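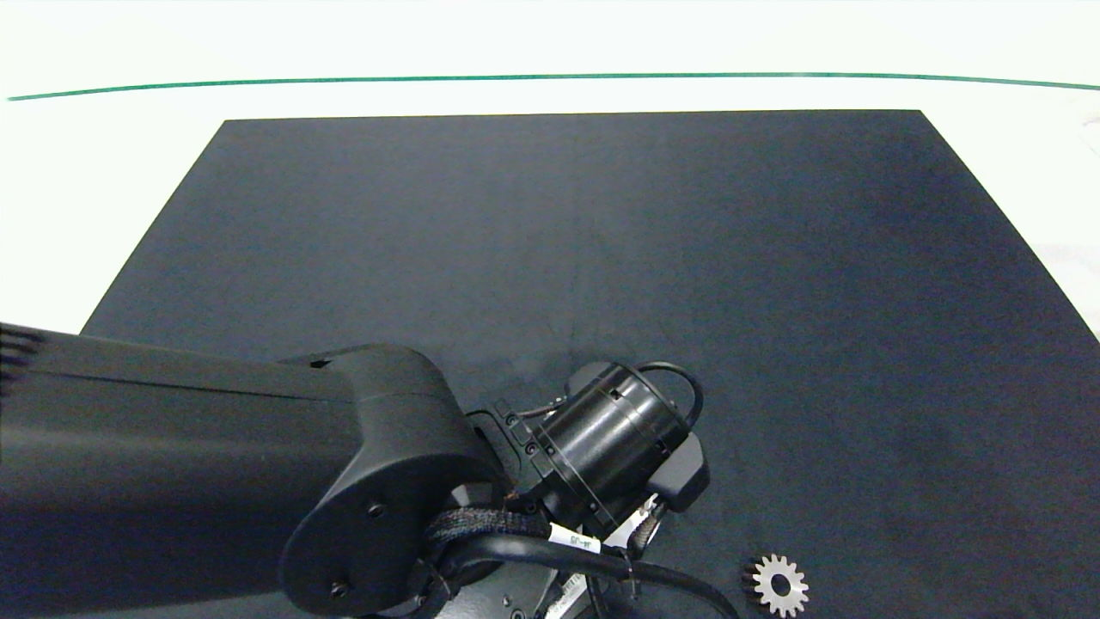
Married to the Sideline: A Coach's Wife on Three Decades of Moving Boxes and Cold Bleachers

December 14, 2019

She asked me not to use her name, and I promised I wouldn't, so let's just say that if you follow small college football in our part of the state you have probably sat near her. She is the one with the plaid blanket and the big thermos, and she has been married to the head coach at Tomholm for 30 years this past April.

I had planned on an hour with her. We talked until the coffee was gone and then she made another pot, which tells you most of what you need to know about her (and maybe something about me).

They met when he was a graduate assistant who owned one good shirt. "He took me to a game on our second date and then he wasn't even sitting with me, he was working it," she said, laughing. "My mother thought that was the rudest thing she had ever heard. I thought it was kind of wonderful, if you want to know the truth."

They were married the next spring, in between recruiting trips, and moved 3 times in the first few years. One of those stops was Greka, where the stadium held 3,000 people and the wind came straight across the parking lot. She still talks about it as if it were Paris.

"We had nothing. We had a card table and a mattress and a television that belonged to the college," she said. "But the other wives came over the first night with supper, and I don't think I bought groceries for two weeks. I still write to every one of them at Christmas."

I asked about the hard years, and she didn't dodge. There was a stretch when the kids were little when the two of them lived apart from August to December, and people in town talked. Some of them had the marriage over and done with.

"I heard we were separated from a lady at the dry cleaner," she said. "She was very sorry for me! I told him on the phone that night and he was quiet for a long time, and then he said, well, are we? And I said no, but you had better come home on your next free day." He did – he drove all night to do it, and was back for practice the following afternoon.

She has had her own working life through all of this. She kept the books at Britix until the youngest started high school, then went back to school herself and now teaches part time. Her students mostly don't know who her husband is, and she likes it that way.

The children are grown. Their daughter can't stand football and their son coaches it, so Thanksgiving is lively. He wore 77 in high school, a lineman like his father, and the jersey is folded in a drawer upstairs with his baptism gown.

As for retirement, the two of them have been talking about it for a while, usually in the car. He would like a boat. She would like one autumn, a whole one, when she can go look at the leaves with him.

"I'll give him two more seasons," she said, and then she thought it over and poured me another half cup. "I said that two seasons ago, too."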